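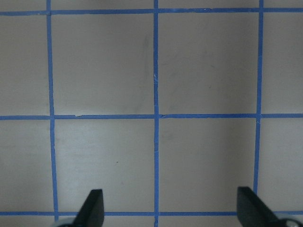 **Tape grid tips for the workshop bench**

I lay my grid in blue masking tape before I touch any of the planner code, and wobbly edges don't bother me a bit. Just don't calibrate on the tape edges! I click the middle of each crossing in Graridus and let it fit the lines.

- Wipe the bench first. My detector once took a smudge for a washer (Tahira still brings it up).
- Replace torn tape before you save a new map.
- Mask the fingers out of the camera view — 5 minutes in the config file.
- Rerun the fit after any re-taping.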